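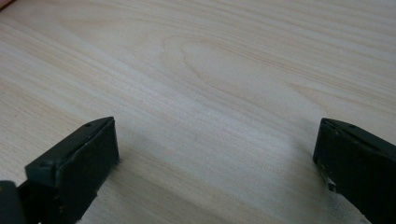
Student gripper club prepares for its first open evening

Jananholm, April

The robotics club at the Jananholm technical college will open its doors on Sunday for the first time. From 5 o'clock visitors can try the hand-held gripper which the students have been building since the autumn, and they can see how the movements of a human hand become the training material for a robot arm.

The club has seven members. Most of them are in the second year of the automation course, and two came from the furniture department, where the club also borrows its tables. They meet twice a week, after the normal lessons, in the long room behind the metal workshop.

The project has the name Prorum. It began as a small exercise in the class of Jacinto Ibarra, who teaches mechanics and basic programming. He asked the students to draw a gripper with two fingers which a person can hold and close with one hand. A camera sits on the tool and looks forward between the fingers. When somebody picks up a cup or folds a cloth with it, the camera records the work from the same place where a robot would see it.

"At first we wanted to finish in three weeks," says Ibarra. "Then the students wished to change the fingers, and after that they wished to change everything else. I did not stop them, it was a good way to learn."

The fingers were the most discussed part. In the present version they are very dark green, nearly black, with squared tips and small round holes on the top side. The club tried several other shapes during the winter. The early ones were too thin and bent when the students lifted a full bottle, and one set was so wide that the camera could see very little of the table.

Until now the club has recorded 130 short tasks. Each recording begins in the same manner: the fingers are open, nothing is between them, and the person waits for a moment before moving to the object. The students made this rule in January, after they had lost a whole afternoon of work. They had begun the recordings with the fingers in different positions, and the computer could not find out how far they were open.

Of the 130 recordings, 59 have been used to train the small robot arm which stands in the corner of the room. The others must still be checked. Checking is slow work, and the members take it in turns. They watch each recording from start to end and write down when the fingers close, when they open again and whether the object was dropped.

The arm can at the moment move a wooden block from one side of the table to the other. It manages this well in the morning and less well in the late afternoon, when the sun comes in low through the west windows. The students believe that the light on the pale wood confuses it. They have now begun to make recordings at different times of the day, so that the arm learns from more kinds of light. There was also a proposal to cover the tables with grey paper, but the two members from the furniture department were strongly against it, and the wood grain stays.

In May the club will travel to Humphreys for the regional student competition. There are three tasks. The teams must sort small objects into boxes, put a lid on a jar, and lay a table for one person. The objects for the first task are given to the teams only on the same morning, and this makes the preparation difficult. The third task gives the most points, but the club has not yet decided whether it will try the fork. A fork that lies flat on a table is hard to pick up with square tips.

The local workshop supplier Irex has given the club screws, springs and cable without payment, and it has promised to pay for the bus to Humphreys. The college pays for the printing material. The members are still looking for a second computer, also a used one, because the training of the arm takes the whole night and during this time nothing else can be done.

At the open evening the visitors will be able to make their own recording. It takes a few minutes, and no experience is necessary. The students will explain how to hold the tool and how to start from the open position. Those who agree can leave their recording with the club, and it will be added to the collection for the arm. The recordings show only the table and the hands, and no names are kept with them.

Ibarra hopes that some of the younger pupils from the town will come with their parents. Three of the present members finish their studies this summer, and the club would like to find new people before the holidays. It is not required to know programming. According to him, patience is more useful, and so is a steady hand.

The entrance is through the yard on the workshop side, as the main door of the college is locked at the weekend. Coffee and cinnamon buns will be sold in the corridor, and the money goes to the competition fee. The evening ends at 8 o'clock. Groups of more than five persons are asked to write to the college office before they come.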